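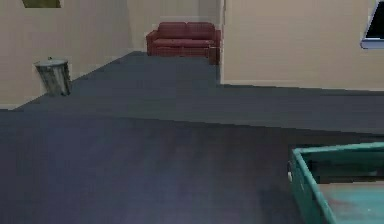

Borkov, 04/11/2022

Our project for the parallel computing course was a small cluster called Zondorier, and we are so happy to say it runs! It has 44 nodes in 3 racks, all of them retired office desktops, joined by two switches. Kjell Skjelbred wrote the job scheduler and the rest of us did cabling, disk images and a lot of rebooting.

For testing we used a heat flow problem on a 2,000 by 2,000 grid. The first version spent most of its time passing messages between nodes, so we gave each one a bigger block and sent only the edges. That helped a great deal - the speedup curve finally looks like a curve and not a flat line.

Memory is still the weak spot. Several nodes have 2 GB, and the scheduler treats them like all the others, which slows down the big jobs. Kjell has a fix half written (it sorts nodes by memory before handing out work), and we want to try it with the Canodov weather code next. The full timing tables are in the appendix.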